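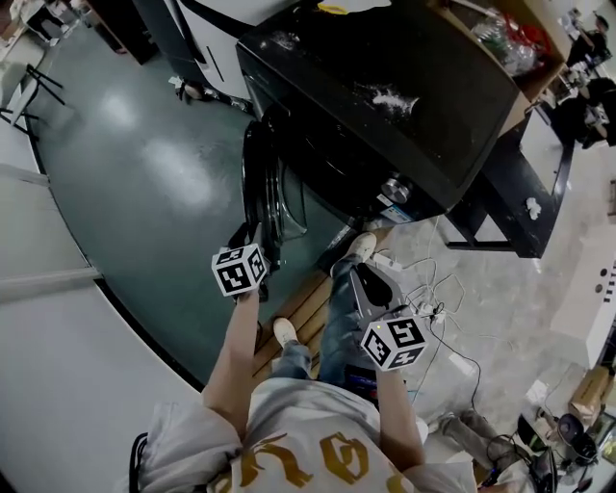 Members of the Caltport shared laundry list are asked to note the following arrangements for the front-loading washing machines, which replace those circulated in October. The surfaces on and beside the machines have gradually come into use as storage, and the black front-loader has an open cardboard box of crumpled plastic bags resting at its top and side and a white smudge of powder or residue left on the lid. Boxes are to be taken down before a cycle is started. The top is to be wiped with a damp cloth after each use, and the cloth returned to the hook by the sink.

The same applies to the black table to the right of the washer. It is provided for sorting and folding. Used tissues, empty packets and single socks should be cleared from it at the end of each booking.

Cables and power strips on the concrete part of the floor are to be coiled and moved against the wall before any machine is loaded or emptied. Until further notice, extension leads may not be used to supply a washer or dryer.

Detergent is limited to 2 level scoops per load. Members who prefer the Flirow liquid should continue to use the marked cap. Items left in a drum will be removed after 3 hours and placed on the shelf by the entrance, where they will be held for 48 hours.

Replies may be sent to the list. Matters concerning an individual booking should be addressed to me directly.

Iulian Dumitrescu
Facilities Office, Caltport

On Sunday, Dénes Bozsik wrote:

> Dear colleagues,
>
> I write on behalf of the Betia wing, which shares the
> front-loaders with Cozma. Two points were raised at our last
> meeting and I was asked to forward them.
>
> First, it is unclear who is responsible for the tops of the
> machines. The present notice mentions the drum, the door seal
> and the detergent drawer, and says nothing of the lid. Powder
> left there ends up on clean shirts.
>
> Second, the notice gives no rule for laundry left behind after
> a booking has ended. In room 116 we allow a fixed period and
> then move it to a shelf. We would support the same practice for
> the shared machines, provided that the period is posted on the
> door.
>
> I would be grateful for a written reply that can be put up in
> both wings.
>
> Yours sincerely,
> Dénes Bozsik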